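Small claims court, a thread. My landlord kept my $1145 deposit over "carpet trauma." I have lived there six years. The carpet was already beige-ish and sad when I met it.

2/ Filed on my own, no lawyer. The clerk handed me a form with 14 boxes, and box 9 asks for "the nature of the claim." I wrote "annoying." She gave me a fresh form.

3/ You have to have the papers served on the other side. I paid a process server named Brock Beaudoin, who found my landlord at the gym. Best $30 I have ever spent.

4/ Hearing was in May. Judge Petrenko had read everything – every receipt, every text, including the one where I called the building a "damp shoebox." She read that one out loud.

5/ Landlord brought a carpet expert. The carpet expert was his cousin Zachary.
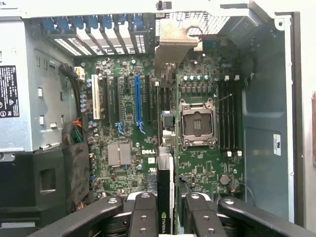
6/ Anyway, she asked him for the move-in checklist. He didn't have one. I had mine, signed by him, with "carpet: stained" in his own handwriting. Long silence from Zachary.

7/ Got the full deposit plus filing costs. He has 30 days to pay. I check the mail like it's a hobby now.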